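This site uses cookies to remember your gallery settings. By continuing to browse you agree to our use of cookies.

Nyanda sorting bench: the November cable fault

10 Dec 2019
By Mireille Sleiman

The Nyanda bench stopped during its long test in November and was out of use while we sorted out why. People at the Butham workshop have asked what happened, and a few have heard a version that isn't right, so the details are set out on this page with the gallery.

The bench has two small arms on one rail, sorting coloured blocks into bins. The test was meant to be 2,000 picks without anyone touching it. It got to pick 1,865. At that point the right arm was on its way back from the bins and the loop of cable over its gripper caught on the left gripper. The right arm kept going. The plug at the wrist came part of the way out of its socket and the wrist motor stopped reporting its position.

What should have happened next is that both arms stopped and held still. The left arm did. The right arm carried on to the end of its move with the wrist hanging, put the gripper down on the edge of a bin, and pushed against it until the shoulder motor reached its current limit. The bin tipped and the blocks went over the table. Mikley, the control software, logged a fault only when the shoulder gave up.

Uriel Salinas was at the bench and hit the stop button. Nobody was hurt.

What we found

Hertta Laitinen went through the log the next morning. There were two separate problems and they need to be kept apart.

The first was the cable. The loops have to be long enough to let the wrist turn all the way, and when the arms work at opposite ends of the table the slack does no harm. When they both reach to the bins at the same time there isn't much room between them, and the loop on the right arm can swing across to the left one. We had set the clearance between the two arms at 77 mm, and it was measured from housing to housing. The cables weren't in the model at all. As far as the software knew, the arms never came near each other.

The second was the missing stop. When a motor drops off the line, Mikley is supposed to wait for 3 missed readings and then stop both arms. That part of the code had been changed in the spring to get rid of false alarms from a noisy board. After the change, a missing wrist reading was filled in with the last good value, and nothing counted how long this had been going on. The shoulder and elbow had their own checks and those were working. The wrist didn't have one. The change had been reviewed and tested, but the test unplugged a shoulder motor.

The second problem is the one that worries us more. A caught cable is a nuisance. An arm that keeps moving on old readings is a safety matter, even a small arm inside an enclosure.

The stop button

Hitting the stop button cut motor power to both arms, as designed. With the power off they sag. The right arm dropped onto the table and the left came down a moment later. Muthoni Odera had been about to reach in and steady the bin, and pulled her hand back in time. The instruction card told people to hit the button and step back, but it said nothing about the arms falling. The new card does.

If you have to stop the bench:

Hit the button and keep your hands outside.
Wait until both arms have come to rest.
Switch off at the wall before you reach in.
Write the pick number and the time in the book.
Don't plug a cable back in with the power on, even if you can see which one it is.

What has changed

The wrist readings now get the same check as the other joints. Muthoni Mfaume pulled each plug in turn with the arms moving slowly and both arms stopped every time. We have added that to the checks done after any software update.

The two arms no longer go to the bins together. One waits until the other has drawn back. This makes the sorting slower and we have had some grumbling about it, mostly from Uriel, who had worked hard on the timing. It stays this way until the cables are dealt with properly.

Sonimness, who made up the cable sets for us, will supply a shorter set with a clip at the wrist. The shorter set limits how far the wrist can turn, so a few of the pick angles will have to be taught again. Hertta has started a list. We looked at tying the loops down with cable ties in the meantime and decided against it. A tied cable can pull tight where a free one would just swing, and we would be swapping one fault for another.

The damage was small. The plug shell was cracked and has been replaced. The bin has a dent on one edge and is still in use.

Gallery
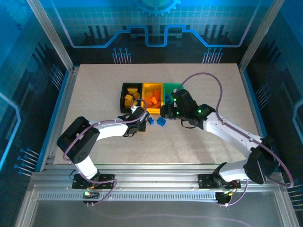 Both arms reaching in at the bins, with two blue blocks on the table between the grippers. The purple cable makes a wide loop above the right arm.

Questions we have been asked

Was it the blocks? No. The first guess was that a block had jammed under the gripper, and this is the version that went around the workshop. The log shows the wrist reading was lost before the gripper touched anything.

Can the bench be used now? Yes, at the reduced speed, by anyone who has read the new card and signed the book. Please don't change the speed setting, and please don't turn the waiting step off for a demonstration. If visitors want to see both arms moving at once, the practice program at the open end of the table does that well enough.

Will the long test be run again? It will be started from zero when the new cables are on. The picks from November won't be counted towards it. Hertta wants the plug checks done once more before that run, with the new cables fitted.

Does this affect the other benches? Only the ones running the same version of Mikley. They have been updated and checked. If your bench hasn't got a green sticker beside the power switch, leave it off and see Muthoni Mfaume.

If you notice a cable rubbing, catching or pulling tight on any bench, stop it and write it in the book. When we went back through the pages we found an entry from the week before the fault which said the right-hand loop had brushed the other arm. It had been initialled and left. Entries like that now go to Hertta the same day.

Contact the Butham workshop | Copyright 2019 Butham workshop, all rights reserved | Back to top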